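Kirnano Home Notes
Posted in October by the Kirnano kitchen desk

Can a machine clear the table yet?

Many readers ask us if they should wait for a robot before they buy one more drying rack. My answer is: buy the rack. Small items are still the difficult part, and a cup is more difficult than it looks.

If you want to judge any home machine, at Stanoneo or at another shop, try it with your own things. A white mug with a handle is a good first test. After this, give it something flat and round. A plate on a bare table is not enough.
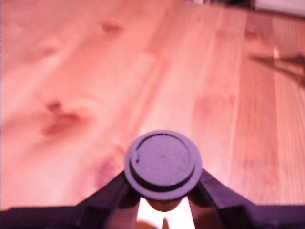
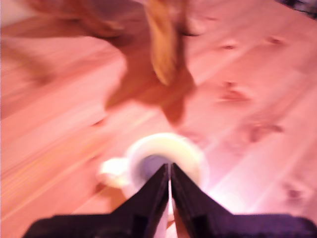
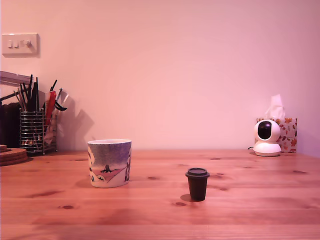

Top: round disc between the gripper fingers. Middle: white mug. Last: cups, coasters and pens on the table.

Some tips for the present time:

- Keep cups at least 3 cm from the table edge, for machines and for children.
- Let the pen holder and the tissue box always have the same place.
- Wipe pine along the grain, with around 500 ml of warm water and a drop of soap. Dry it at once.
- Lift the coasters when you wipe. I still do this by hand, and it takes me 41 seconds.

For floors I already trust a machine. For my favourite cup, I do not.

We use cookies to remember your settings. Accept | Decline

© Kirnano Home Notes | Contact | Back to top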